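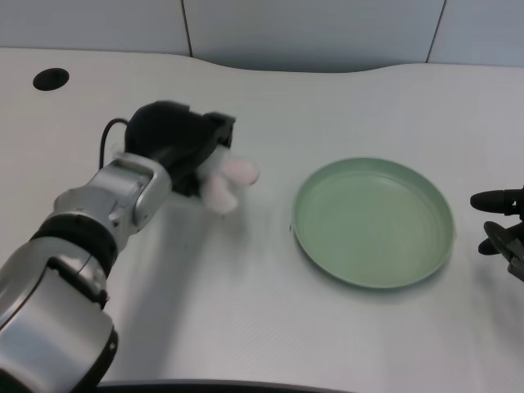 I've been sorting dried beans all week and I'm not one bit sorry about it. These are last summer's pole beans, the ones I shelled in the fall and then shoved to the back of the pantry in paper sacks, and late January is when I finally get around to picking them over for seed. The good ones get planted, the cracked and ugly ones get soup. You want decent light and a plain background for the job, and a white tabletop like the one in the picture is the very best thing, as the specks and weevil holes jump right out at you. My own kitchen table is dark brown and I have to spread out an old pillowcase, and then the beans roll into the folds, and then the cat gets interested. Someday!

Anyway, beans. A few of you wrote after the last newsletter asking whether it's worth saving your own seed when a packet costs so little, and I've been chewing on it ever since. For tomatoes, maybe not. I've done the whole business with the jar and the fermenting and the smell, and I can't say I'll do it again. But beans are so easy that I feel a little silly giving instructions. You leave the pods on the vine until they're brown and papery and they rattle when you shake them. You pick them on a dry day. You shell them in front of a movie. There, you've saved seed.

The main one I grow is Matach, which some of you have had from me over the years. It's a climber, tan with a maroon splash, and it came to me in an envelope from Rory Mackay back when we both had plots at the old Kisholm gardens behind the feed store. Rory got it from a neighbor who was moving away and couldn't remember where she'd gotten it, so that's as far back as the story goes. It's slow to get started (don't panic in the first month, it sulks) and then it goes straight over the top of whatever you've given it. Mine pulled down a trellis in August. I'd put that trellis up myself and was pretty proud of it, too.

The other one is a bush bean called Dolitz that I bought from Mühlbauer, the little seed house that does the catalog with the pen drawings. Small, round, off-white, cooks up creamy. I didn't love it the first year. The plants flopped in the rain and half the pods sat on the dirt and got moldy, and I said some things about it in this newsletter that I'd now like to take back. Last year I planted it closer together, so the plants sort of leaned on each other, and I put straw down, and it was a completely different bean. So if you gave up on Dolitz on my account, please try it again with straw.

A word about drying, because this is where I see people lose a whole season's seed. Beans that look dry in October very often aren't. If you seal them up in a jar too soon they'll mold, and you won't know until you open the lid and get a noseful. Bite one. If your tooth leaves a dent, it needs more time. If it feels like biting gravel, you're fine (go easy, dental work costs more than beans). I leave mine in paper sacks with the tops open for two months or so and give them a shake whenever I'm in there looking for flour.

Then there's weevils. I know, I know, but we have to talk about them. If you find neat little round holes in your beans, you've got them, and every jar on that shelf is suspect. What I do is put the dry seed in the freezer for 5 days in a jar with a tight lid, then take it out and let the jar come all the way back to room temperature before I open it. That last bit matters. I got impatient one year and opened a cold jar on a muggy afternoon and every bean in it was sweating. I spread them out again on the pillowcase and most of them grew, but I wouldn't want to do it twice.

How long will they keep? I plan on 3 years for beans in a cool closet, and I've had older ones come up. If you're not sure about a jar, roll ten of them up in a damp paper towel, put that in a plastic bag, and leave it on top of the fridge for a week. If most of them have sprouted you can plant as usual. If it's half, plant twice as thick. If you get a bag of slime, well, now you know, and you still have time to order.

Speaking of ordering, do it soon. Last spring everybody and their brother decided to grow a garden and Mühlbauer stopped taking orders for a couple of weeks just to catch up on the packing. I'd guess this year will be more of the same. I've already sent mine in. I was going to be sensible and only get onions and one kind of lettuce, and I was not sensible. There's a striped cucumber coming. I have no place to put a striped cucumber.

Now, the seed swap. We can't do it in the hall at Kisholm this winter, so it's going by mail again. Send me your extras in small envelopes with the name of the variety and the year you saved it written on each one, in pencil or something else that won't smear, and put in a stamped envelope with your address for the return trip. Please wrap beans in a bit of cardboard or a folded napkin. The sorting machines are hard on them, and last year somebody's lovely runner beans got here as flour. The address is PO Box 803, same as always. If you don't have anything to send, write to me anyway and tell me what you'd like. There's always more going out than I expect, and I have a truly ridiculous amount of Matach.

Rory says to tell you he's looking for a yellow wax bean his grandmother grew, flat pods, black seed, good for pickling. He has tried all the usual catalogs. If that sounds like something in your freezer, drop a few in with your envelope and mark them for him.

The culls from this week went into a pot with an onion, a ham bone and a bay leaf, and we've been eating that for three nights. I'll put the recipe in next time if anyone wants it, though it's mostly what I just said.

Posted 1/28/21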